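Shares 33 | Comments 2

Forkska and Vosum publish open rulebook for testing household robots in simulation

PLOSTVILLE, March. Forkska and Vosum have released the first full edition of the Trummer Rules, a set of good practice guidelines for anyone who tests two-armed household robots in a simulated home. The rulebook is free to read, free to copy and open for comment from today, and both teams are thrilled to finally have it out of the door!

The rules cover how a virtual room is set up, how a trial is started and stopped, and what has to be written down before a result is shared.

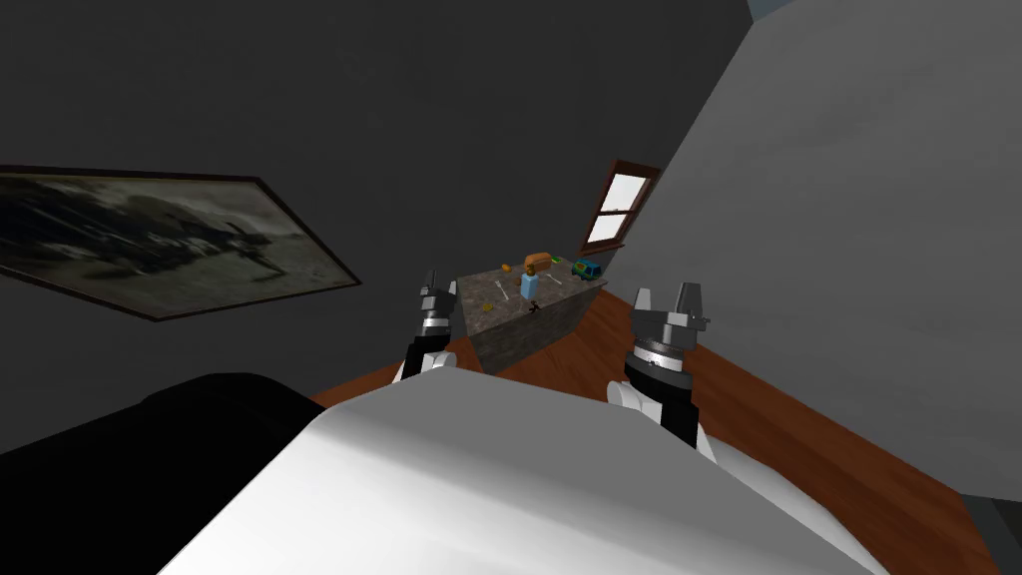
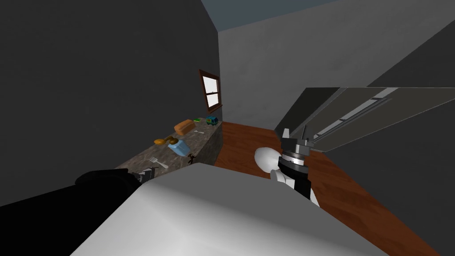
Simulated rooms with a stone-look surface, a loaf of bread and a mix of small household items, as viewed from the robot.

Why a shared rulebook

Simulation has become an everyday tool for teams that build home robots. A trial can be repeated as often as people like, and a dropped jug costs nothing. But two labs can run what sounds like the same task and come back with very different scores. One may let the robot start with its grippers already over the table. Another may quietly throw out the runs where an object rolled away.

During the drafting period the two companies went through 700 trial reports from their own projects, and found plenty of their own bad habits along the way. Starting positions were missing from many reports. Some used the word "success" for a cup that had been lifted and then dropped.

"We read our old reports side by side and there was a lot of laughing, and some groaning too," said Regula Auer, who led the drafting work at Forkska. "I had signed off on several of the worst ones myself. It was a great way to start, because every rule in the book comes from something we got wrong and wanted to do better."

What the rules ask for

The Trummer Rules contain 33 numbered rules in everyday language. Among them:

- The task and the pass mark are written down before the first run.
- Each task is run at least 50 times, with objects placed differently between runs.
- Every run counts, including those that end early. A run may be left out only if the simulator itself fails, and the report must say so.
- Object sizes, weights and surface friction are listed in full.
- Contact with walls, furniture or open doors is logged, even when the task is completed.
- What the robot's own cameras see is saved with each run, including views partly blocked by its body or arms.
- Results from simulation are labeled as simulation wherever they appear, in charts and talks as well as in papers.

The rule on contact drew the longest debate. Vosum's engineers wanted a limit on force, while the Forkska side preferred to log every touch and leave the judgment to the reader. The published text asks for both the log and the highest force measured.

The rules do not replace safety testing on a physical machine, and passing a simulated trial under them gives no approval for use in a home. A separate section lists what should be checked again once real hardware is involved, starting with emergency stops and gripping force.

How to take part

Comments are welcome from labs, schools, hobby builders and anyone who shares a home with a robot or would like to. An open question session will be held online on Friday at 4 p.m., with Auer and members of the Vosum test team answering. Suggested changes should name the rule number and, if possible, include a trial report that shows the problem.

The full text, a blank report form and a short checklist are available from the Forkska office in Plostville and on both companies' websites.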